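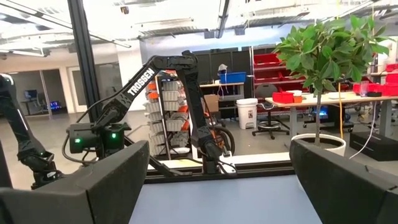 Workbench tips, quick version

Posted 2020-04-08

Clear the top every night. Everything. Even if you're coming back in the morning.

Glue drips — leave them till they go rubbery, then lift with a plastic scraper. Old gift card works fine. Don't wipe wet glue, it just smears.

Sticky drawers: rub a candle stub on the runners. Open and shut 5 times. Still sticks? Sand lightly, wax again.

Small screws in jam jars, lids screwed to the underside of a shelf. Label the jar, not the lid. Learned that one the hard way.

Rusty pliers. White vinegar, 30 minutes, old toothbrush, rinse, dry them right away, drop of oil on the joint. Longer soak for bad ones but keep an eye on it.

Sandpaper gone clogged — stiff brush first, then one of those rubber cleaning blocks. Mine's a Lundeo, had it for years, any brand will do teh job.

Extension cords: loose loops, never round your elbow. Velcro strap on each.

Wobbly vise? Tighten the bolts underneath, check again in September when the damp comes back and the wood moves agian.

Paint can lids next week if I get to it.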